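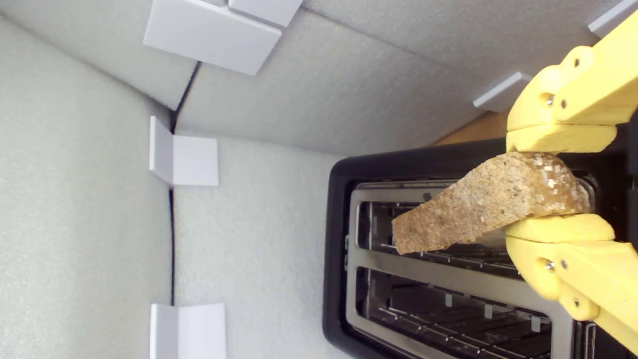 How often should I empty the crumb tray of my toaster? Once a week if you make toast every morning, and once a month if you use it only for guests.

I write this page after my neighbor Yaneth Condori asked me why her toast smells of smoke even on the lowest setting. We looked under her toaster together and found enough old crumbs to feed the birds of Golville until May. After that I started to put my notes in order, and these are the notes. They are for the ordinary toaster with slots on top. For the small oven type with a glass door, some of it is different.

Emptying the tray

Pull out the plug and let the toaster stand until the sides are cold to the hand. Half an hour is enough for mine. The tray is usually at the back or at one end, and it slides out like a small drawer. Carry it flat to the bin. If you tilt it on the way, you will sweep the floor too.

Wash the tray in warm water with a little dish soap. Brown spots that do not go away can be covered with a paste of baking soda and water for 16 minutes, then rubbed with a soft sponge. Dry the tray fully before it goes back in. I leave mine standing against the window and drink my coffee in the meantime.

If your toaster has no tray, turn it upside down over the sink or over an open newspaper and shake it gently. Do not hit the bottom with the hand. My old Morkham had a lever which never came back to its right place after I did this.

Inside the slots

Most crumbs fall down by themselves, but seeds like to stay between the guide wires. Whole-grain bread with seeds is the worst for this, and it is also the bread I like most, so I have some practice. Use a clean, dry pastry brush with long soft hair. With the toaster unplugged and cold, brush from the top to the bottom along the wires, slowly, and do not push against the heating parts. They bend easily. Then shake out the crumbs and empty the tray again.

Never use a knife or a fork inside, and no water or spray. A can of compressed air is sold for this work in some shops. I tried it one time and the crumbs went in my eyes and behind the bread box.

Raisins and sugar are another story. When sugar has melted on a wire, leave it to get cold and hard, then touch it lightly with the end of a wooden skewer, and often it breaks off in one piece.

The outside

A brushed steel top shows every finger. Wipe it with a damp cloth in the direction of the lines you see in the metal, then dry it at once with a second cloth. A drop of white vinegar on the cloth helps with the cloudy places. Put the vinegar on the cloth and never directly on the toaster, where it can run into a slot.

Black plastic is easier, but it keeps a gray film of flour and kitchen fat. Warm water with dish soap removes it. For the corners around the lever and the knob I use an old toothbrush, only a little wet. Scouring powder makes plastic dull forever — I learned it on a kettle.

Bread that toasts well

Slices should go in easily and come out easily. If you must press the slice to get it in, it will also get stuck there, and stuck bread burns. Home bread is often too thick at one end, so cut it on its side with a long serrated knife and do not hurry.

Bread from the freezer can go directly in the slot. Separate the slices before you freeze them, with a piece of baking paper between them, otherwise you will need a hammer. Use the frozen button if you have one. If not, give it one turn on a low setting and then a second turn on your usual setting.

Please do not toast bread which already has butter, honey or jam on it. The fat drips on the hot parts and smokes, and in the worst case it catches fire. For sweet toast, toast it plain first, then put butter and sugar on it and finish it under the oven grill on a metal tray. Stay next to it the whole time.

When a slice is short and disappears in the slot, push the lever up higher than its rest position. Many toasters lift the bread a bit more this way. If it is still too low, unplug, wait, and take it out with wooden tongs. My friend Apinya Panyasiri keeps hers on a magnet at the side of the fridge. They are always there when she needs them, while mine are always in the dishwasher.

Where it should stand

Leave free space on both sides and above. Do not put the toaster under a hanging cupboard or near a curtain or a roll of kitchen paper. In my first apartment in Tivthorpe I had it below a shelf with cookbooks, and the lowest one still has a brown back.

If you like to cover it, cover it only when it is cold. A cotton cover can go in the wash with the kitchen towels.

When it still smells

A new toaster smells for the first few uses. Run it empty two times with the window open. An old toaster that smells after cleaning has maybe something behind the wires where the brush does not reach. If it smells of hot plastic, or if the cord feels warm or looks cracked, stop using it and do not open it yourself. I took mine to the Stojanović repair shop, where they changed the cord while I waited.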